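Dye notebook, July, started 9.20

Second try at the weld blue on the Fovamholm wool. Last batch came out patchy near the ties, so I have retied all the skeins with looser figure-eights and put them to soak overnight in plain water with a drop of soap.

Weld bath: 550 g dried plant, simmered for an hour, strained twice through muslin. Alum at 17 per cent of dry fibre weight, same as before. Nadine thinks we could go down to 12 but I want one good result before changing anything else.

Yarn in at 10.45, bath at 80 degrees. Held there for an hour and left to cool in the pot. Strong clear yellow, a bit greener than the Nieminen sample card. No patches that I can find.

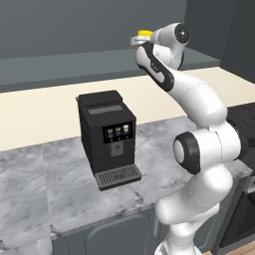
Overdye in the indigo vat after lunch. Vat was sluggish, so I warmed it and fed it a little more fructose, then waited until the surface went coppery. Three dips of 20 seconds, airing between each. Skein 4 got an extra dip by mistake and is labelled as such.

The colour is closer to a sea green than the blue-green Valentina Espinoza asked for. She needs to see it dry and in daylight before we decide. If it is too yellow, halve the weld next time and leave the indigo alone.

To do: rinse until clear, vinegar in the last rinse. Cut a length from each skein for the light test. Order alum. pH strips are nearly finished too.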